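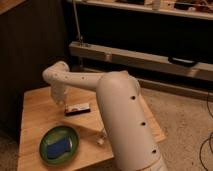

Figure 1. The arm over the table from the side camera, with the block and the green plate.

So, the question I ended up with for my term project was a pretty small one: if you teach an arm a pick-and-place task by showing it, does it matter how tidy your demonstrations are? My supervisor, Marcela Trnka, thought it would matter a lot. I thought it wouldn't. We were both a bit wrong, and I'll get to that.

Some background first. The group at Olinberg already had a learning setup called Hidby, which takes camera pictures and joint positions and spits out the next little movement. I didn't write any of it (thank goodness). My part was collecting the demonstrations, training the thing, and working out a fair way to score it.

I recorded 1,371 demonstrations in all, over most of February. Every one was the same job: go to the small block, pick it up, put it on the plate. After throwing out the ones where I'd bumped something or the recording had dropped out, I sorted what was left into two piles. The tidy pile had smooth, direct paths. The messy pile had all my dithering in it — overshooting, stopping to think, coming at the block from a silly angle and having to back off. Then I cut both down to 666 each so neither had a head start.

Sorting was the dullest part by a mile. I'd started out judging by eye, and Balakrishnan Unnithan, who was on the next project over, tried sorting a batch of mine and disagreed with me all over the place. Fair enough! We swapped to a plain rule based on path length and number of pauses, and I redid the lot.

For testing, I moved the block to five starting spots and left the plate where it was. Three of those spots were well covered in the demonstrations and two were out near the limits of what I'd recorded. A run only counted if the block ended up on the plate and stayed there when the gripper let go.

On the three ordinary spots, the tidy version was better, and it looked better too. It went straight down and closed on the block without any fuss. The messy version got there most of the time but it wandered, and it had picked up my habit of hovering before a grasp, which was embarrassing to watch.

The two far spots went the other way. When the tidy version missed, it carried on to the plate with nothing in the gripper and opened up as if all was well. The messy version would often back off and have another go. My best guess is that my bad demonstrations were full of recoveries, so it had some idea what a near miss looked like. I can't prove that from these runs, as I never labelled the recoveries separately.

I also trained one mixed version, nicknamed Joseph, right at the end. It seemed to get a bit of both, but I only had one evening to test it and I wouldn't lean on that result.

If I did it again I'd record recoveries on purpose and mark them as I went. I'd also move the side camera less. I shifted it twice early on and had to re-record everything from before the second move. The sorting script and my run notes are in the Drusinham folder on the lab drive, with the path rule written out at the top.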